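Speaker Notes - Teaching by Hand and Teaching at a Distance
Ilaria Bassi, Clillham
Version of 02/04/2025

Opening. Thank the hosts. State the scope at once: this talk concerns how an operator shows a task to a two-arm workcell, first by guiding an arm directly and then by remote control in simulation. Results on learned policies belong to the second session and should be deferred if raised.

Slide 2. Remind the audience that the operator does not see the cell as a visitor would. Much of the fine work is done from the gripper's own view, with both fingers visible and the rest of the cell beyond them. Allow a moment for the room to find its bearings.
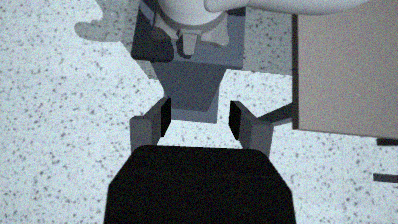

Source: Vellix simulation archive, Clillham

Points to make here. The pads face one another with nothing between them, and this is the state in which our operators are asked to begin. A demonstration that starts with a closed gripper is returned for repetition. New operators tend to watch the fingertips alone; the Stevens handbook asks them to check the other arm as well before moving.

Slide 3. Hand guiding. Describe the method briefly. The operator holds the wrist and moves the arm through the task while joint positions are stored. It is quick to learn and gives smooth paths, but the operator's own body limits the reach, and two arms are difficult for one person to guide together.

Slide 4. Remote control. The Flosik program recorded 1,980 demonstrations by this method, of which 679 were kept for training. Eleven operators took part. Pause after these figures, as they are usually copied down.
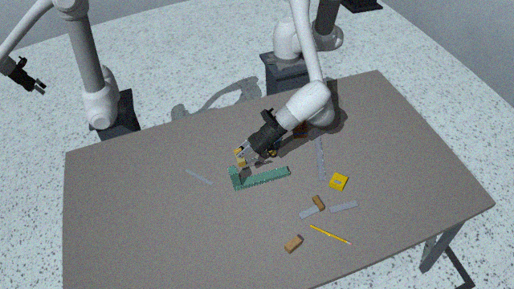
Reading time for this section: 2 minutes

The green square is a useful case for discussion. It lies flat and offers little height for the fingers, so the operator has to come down at the inner corner with care. Mention the ruler strips and the pencil nearby - a path that is safe over a bare table may not be safe here. Only one arm is at work on the tabletop; the other is held clear. We ask operators to place the idle arm deliberately, and reviewers mark the recording down if it drifts.

Slide 5. Review. Each recording is read twice, once from the overall view and once from the gripper. Faults in approach angle are more easily found in the second reading. Over 9 seconds without motion is treated as hesitation and trimmed.
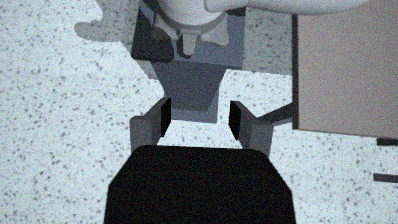

Gripper view, fingers apart, with the gray assembly ahead.

Closing. Refer the audience to the operator guide, which will be reissued in December. Take questions on equipment first, then on review practice. Requests for the recordings should be sent to the Clillham office in writing.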